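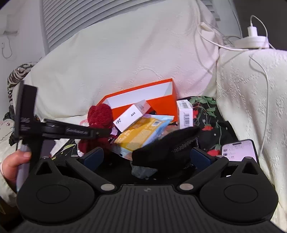 Keeping felt pieces and small sewing things in order

I make small felt decorations at home, mostly in winter, and for years my biggest problem was storage. The pieces got bent, they collected hair, and I bought the same red felt three times. These are the habits which helped me.

Store sheets flat, by color

Felt remembers every fold. Put the full sheets flat in a drawer, dark colors at the bottom. If a fold is already there, cover the sheet with a damp cotton cloth and press with a warm iron, without sliding it. Wool felt accepts this well. With acrylic felt please try a corner first, it can melt and then your iron has also a problem.

Keep the scraps, but with a limit

I have one glass jar for scraps. When the jar is full, I cut the smallest ones for stuffing pin cushions. My neighbor Veronika Leitner keeps hers in envelopes with the color written outside, and she finds things faster than me. 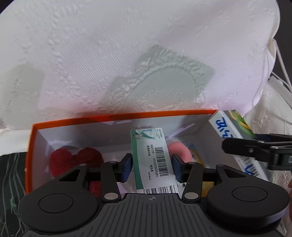
Cut pieces need another place than sheets. Once a shape is cut, it should not be pressed under anything heavy, or the edges become thin and ugly. A low box without lid is best for the work of one week. Mine has white walls inside, and a red heart is easy to find against them, even in the evening with a weak lamp. For longer time I move the shapes to a closed tin, with a piece of paper between the layers.

Removing hair and dust

Felt takes everything from a blanket or a sweater. Use wide tape wrapped around two fingers, sticky side out, and touch the surface lightly. Do not rub - rubbing makes small balls. For old pieces a soft baby brush is enough, always in one direction.

Washing

Red and dark blue can lose color. I wash a new sheet by hand in cool water with a little mild soap, alone, and I dry it flat on a towel. Never twist it. It will become a bit smaller, so wash before cutting.

Needles

Stick them in a scrap of wool felt folded double, and put this scrap back in the tin before you leave the table. Threaded needles I keep on a separate scrap, with the thread wound around in a figure eight.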